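The White Table
By Danuta Zawadzka

When I came to live in Dovholm, my dining table was never used for dining. It held letters, keys, a sewing box and the charger of a phone I no longer had. We ate on the sofa, with plates on our knees.

Radosław Jasińska, my neighbor, paints furniture for a small shop called Pietrzak. He told me that a white table is a strict teacher. On dark wood a pile of paper can hide for one month. On white you see even one crumb, and you also see how the light moves during the day.

So I tried it. In December I took everything off my table and put it into two boxes. What I did not need in 10 days, I gave away or threw out. It took me 20 minutes to clear the table and a whole evening to decide about the letters.
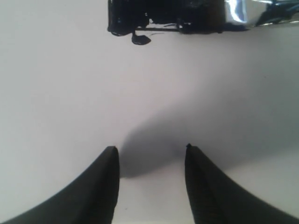 The cleaning is simple. I use a soft cloth, warm water and one drop of dish soap, and I dry the surface at once. Coffee should not stay on it until morning. For a stubborn spot Radosław makes a paste of baking soda, but he rubs it very lightly, and he tries it first near a corner.

My rule now is that each evening, before 10, the table must be clear. Some evenings I fail. Then I find the keys at breakfast, next to the bread, and I carry them back to the hall.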